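Home News Defence Region Opinion Subscribe

Search this site Enter keyword Go

The quiet end of the Gisgate range

4 September 2023
By staff writer

The last live firing at Gisgate finished in the spring, and the army has until the end of the year to decide what it wants from the place. The range covers 3,000 hectares of heath and pine on the coast, with a rail siding at one end and the village of Hultutau at the other. Reservists have trained on it for three generations. Most of them now do their shooting further inland, where the noise rules are looser and the roads can take heavy vehicles.

What remains is a small garrison, a fuel store and a calendar of exercises that gets thinner each year. The defence ministry says the range is still needed for signals work and for moving troops by sea. The district council would like at least the northern half back, and has wanted it for as long as the range has had a fence.

Money is part of the argument. The garrison employs 147 civilians, most of them from Hultutau, in a village of 2,000 people. They run the kitchens, mend the fences and clear the drains. The bakery and the filling station both depend on the weeks when units come in. When an exercise is cancelled, as two were last year, the orders stop the same day.
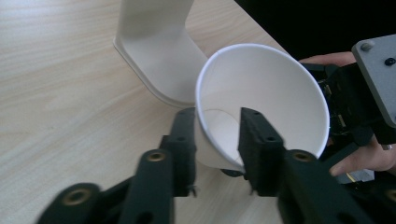
What the exercises look like now

The largest one left is held every September and lasts five days. It used to bring in two battalions with armour. The current version is built around a headquarters staff, a signals company and a landing party that comes ashore at the old jetty and walks inland. Much of the rest is done on screens in a hall behind the guardhouse, using planning software supplied by a contractor, Boledico.

Officers who like the new format say it lets them practise decisions that would be too expensive to stage with real units. A brigade can lose a bridge in the morning and be given it back after lunch. Others complain that a staff can get very good at moving symbols and still have no idea how long it takes to get lorries down a wet forest track.

The ministry has not published its own view of the results. A short paper sent to the council in the summer said only that the mix of field and computer training would be kept under review. It gave no dates.

The council's plan is more detailed. It would open the coast path through the northern half, let the grazing and leave the southern half fenced for the army. The ground would have to be searched for old shells first, and the two sides do not agree on who should pay. A survey firm, Ozoliņš, has been asked to price the work, with its report due before the winter. The council expects the search to take several years even if the money is found at once - the peat in the north is deep, and parts of it flood.

Opinion in Hultutau is split, though not along the lines an outsider might expect. Several families with someone on the garrison payroll support opening the path. Some of the strongest objections come from people who moved to the village for the quiet and fear a car park.
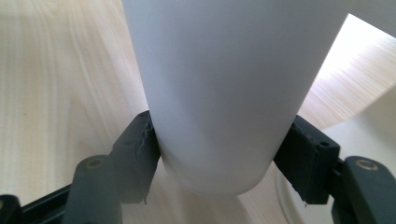

One resident at the last public meeting said the village had been promised a decision on the range four times and would believe in this one when the fence came down. Another asked whether the jobs would be guaranteed if the northern half went. The ministry's written reply said staffing depended on the training programme, and that the programme for next year had not been settled.

The next meeting will be held once the survey report is in.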